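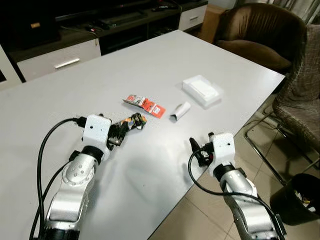

Figure 6-1. Left gripper closed on a wrapper, right gripper open. The wrist cables hang in loops beside both arms.

6. Faults During Table Clearing

This section covers three faults seen when the Zandska two-arm kit is used to clear light packaging from a table: wrapper not released (E41), wrist cable snag (E47) and arm-to-arm stop (E52). For faults at power-up, see Section 4. For camera calibration, see Section 8.

CAUTION: A gripper that has faulted may still be holding force. Press the stop button and wait for the status lamp to turn steady amber before putting a hand over the table. Do not rely on the pause command in the Sedirance console. Pause holds the arms in position with the motors on.

6.1 E41: Wrapper not released

The controller opens the gripper at the bin and compares the finger position and the wrist camera image with the values for an empty gripper. If the two do not agree within 990 ms, the arm stops above the bin and E41 is logged. Thin film and foil-lined packaging cause most of these stops. The film clings to the finger pads or folds over a fingertip and stays there when the fingers open.

1. Press the stop button. Wait for steady amber.
2. Note which arm is named in the log. The lamp does not tell you this.
3. Pull the wrapper off downward, along the finger. Pulling sideways can lift the edge of the pad.
4. Wipe both pads with a dry lint-free cloth. Do not use alcohol on the textured pads.
5. Look for film caught behind the pad, between the pad and the metal finger. Remove it with plastic tweezers.
6. Release the stop button and select Recover > Open/Close Test. The fingers cycle three times.
7. If the test passes, select Resume. The arm goes to its home position first and then continues with the next item.

Note: If E41 returns on the same arm within a few picks, replace the pads. Bredell pads are rated for 3,000 grips on dry card and fewer on film. The count is under Tools > Wear and has to be reset by hand after a pad change. 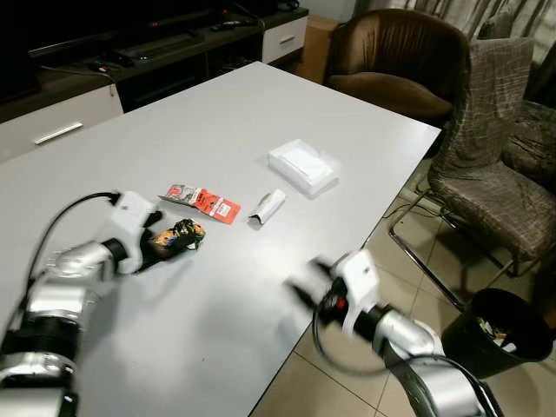

Crushed wrappers are harder to release than flat ones. Where the log shows repeated E41 on crushed items, lower the grip force to the Film preset and set Release Shake to On. Release Shake moves the wrist a short distance side to side over the bin after the fingers open. Do not use it with open containers or anything that can spill.

Flat packets have the opposite problem. With the Film preset, the fingers can slide over a packet that lies flush on the table, and the controller will retry until it reaches the retry limit. That is logged as E40 (no grip) and does not stop the other arm.

6.2 E47: Wrist cable snag

E47 is raised when the wrist torque rises with no contact expected at the fingers. In nearly all cases the wrist cable has caught on the table edge, on a chair, or on the arm's own joint housing.

WARNING: Do not free a snagged cable while the motors are on. The wrist can turn back suddenly when the load comes off.

1. Press the stop button. Wait for steady amber.
2. Support the wrist housing with one hand. The wrist brake is light and the gripper may sag.
3. Free the cable with the other hand. Do not pull on the connector.
4. Inspect the jacket where it touched the edge. Replace the cable if the inner braid shows.
5. Check that the connector is fully seated.
6. Set the cable loop again as described below, then select Recover > Home.
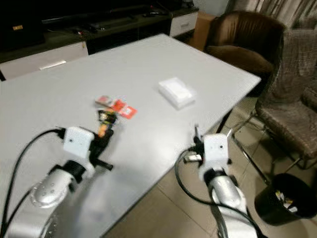 The loop has to be long enough for full wrist rotation and short enough to stay clear of the furniture. Start with a slack of around 300 mm between the wrist connector and the first clip, turn the wrist by hand to both end stops, and take up what is left over. Move chairs back from the working side of the table. Bins go on the floor inside the reach of the arm that drops into them, with the rim below table height.

On kits assembled before the April parts change, the first clip is a push-fit type and can work loose. Verschueren supplies the screw-down clip as a service part — order one per arm.

6.3 E52: Arm-to-arm stop

Both arms stop when the gap between any two moving parts falls below 100 mm, unless a handover is in progress. The usual cause is two items lying close together, each assigned to a different arm. The less common cause is a wrapper in one gripper blocking the other arm's wrist camera, so that the item behind it is placed wrongly in the map.

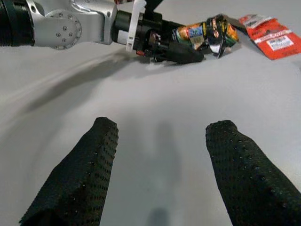
Figure 6-2. Wrist camera view with the fingers open. The other arm's gripper and a crumpled wrapper are close to a flat red packet.

1. Press the stop button. Wait for steady amber.
2. Open Cameras in the Sedirance console and save the last image from each wrist. They are overwritten at the next start.
3. Select Recover > Retract, One Arm. Choose the arm that is not holding an item.
4. When that arm is home, retract the other. If it is holding something, it keeps its grip.
5. Select Rescan Table, then Resume.

Do not push the arms apart by hand. The joints can be driven past their soft limits, and the kit will then ask for a full calibration — see Section 8.3.

If E52 occurs again after a rescan, set Item Assignment to Single Arm and finish the table in that mode. Send the saved images and the log file to Verschueren service with the serial numbers of both arms.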